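Small kitchen counter reset — plates, mugs and the leftover stuff

Posted in June, edited since. Comments open at the bottom.

This is the quick version. The long one got to 16 steps and I didn't even want to read it myself.

What you need: one clear stretch of counter or table, a big mat, a dish rack with upright pegs, a mug tree, one flat basket. Thats it. I measured my rack shelf in a hurry and got 320 mm deep, fine for dinner plates. Measure yours before buying anything.

Step 1. Everything off

Whole surface. Wipe it, dry it, mat down. Brown hides crumbs and tea rings, white doesn't. Your call.

Step 2. Big boxy things first

Toaster oven, little cabinet, bread bin, whatever you've got that doesn't move much. They go toward the sides. Check the doors. Open each one all the way before you decide it lives there — I skipped this once and had to redo the whole corner. Handles need finger room too.

Leave the middle alone for now. Plates can wait on the mat, one at a time, no stacks.

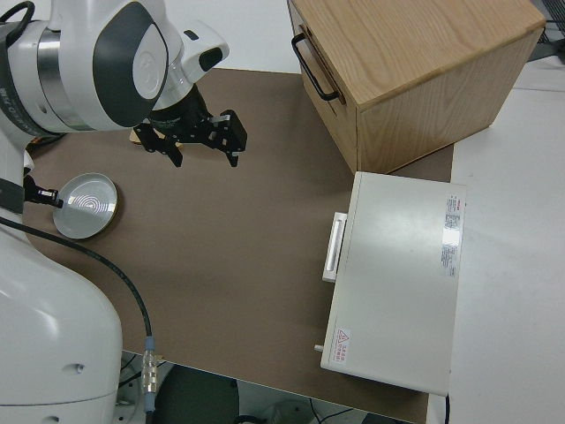
Can I put the dish rack right up against the toaster oven?

Leave a gap, a hand's width at least. The oven sides get hot and wood doesn't love that, plus you'll knock plates every time you open the door. If the counter is too short for a gap, put the mug tree somewhere else and slide the rack down.

Step 3. Rack

Goes where you can reach it without leaning over anything. Near the sink if there's a choice. Wooden ones need air under them, so if yours sits flat stick felt dots on the corners.

Loading it:
Start at one end, work toward the other.
Biggest plate at the back, smaller in front.
Hold by the rim, tip it, bottom edge into the slot, then let it lean. Dont drop it in from above, that's how the edges chip.
Skip a slot if they're still wet. Close together is OK once they're dry.
Bowls elsewhere. They hog three slots each and fall over anyway.

Different colored plates are handy. You know which one goes where after a week, and so does everybody else in the house.

Step 4. Mug tree

Flat base, on the mat and not half off it. Mugs on opposite sides so it balances — one on the left, one on the right, then fill in. Heavy ones on the low pegs. If the tree wobbles with 5 mugs on it, it's a 4 mug tree, sorry.

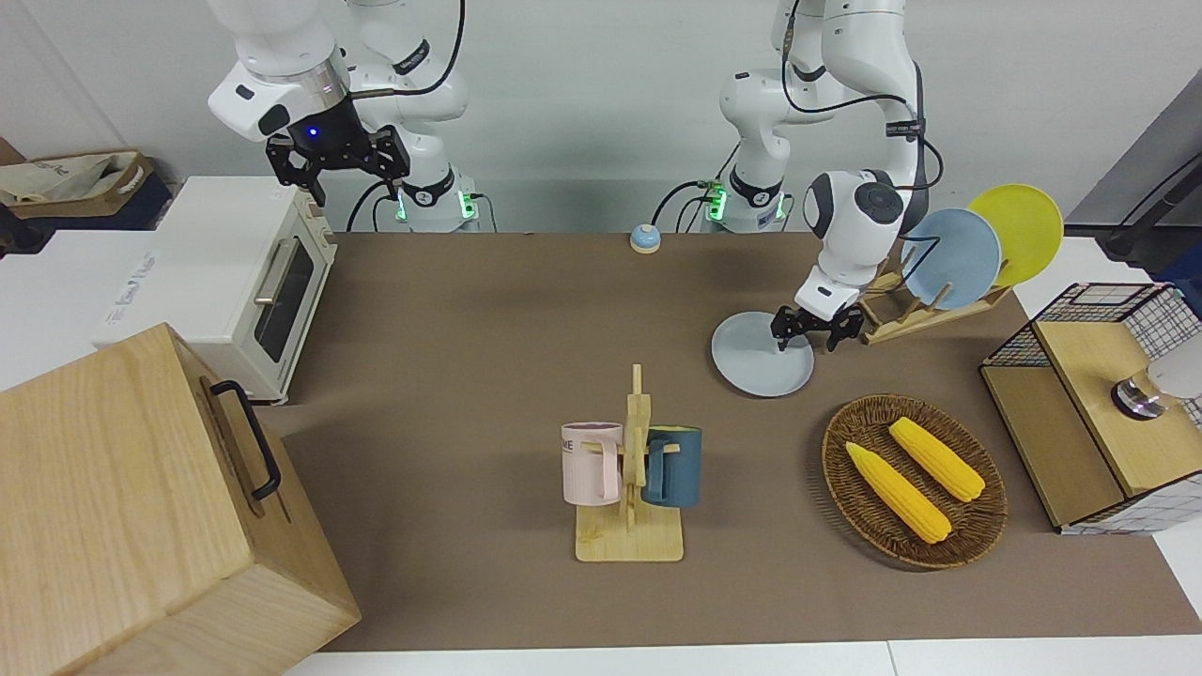
Handles all the way onto the peg, right up to the post. Give it a nudge after. If a mug swings round and touches its neighbor, move it up or down a peg. Rinse and towel them first or you get drips running down the post and a dark ring on the base by winter. Mine has one. Sandpaper helped a bit.

Step 5. Basket

For the small stuff with no home. Tea bags, clips, that one lid. Keep it flat and shallow so you can see the bottom. Empty it when you can't.

Step 6. Walk away, come back

Make a coffee. Make toast. Whatever you bumped or had to reach around, move it. Then you're done, whole thing takes around 2 hours with the wiping and less next time.

Upkeep

Plates out of the rack at night. Mat shaken out every few days, lift the tree off first. Oil the wood when it looks chalky, thin coat, wipe the extra off, leave overnight before plates go back.

Thanks to Trevor Lévesque for the felt dots tip. Drawers are next, when I get to them.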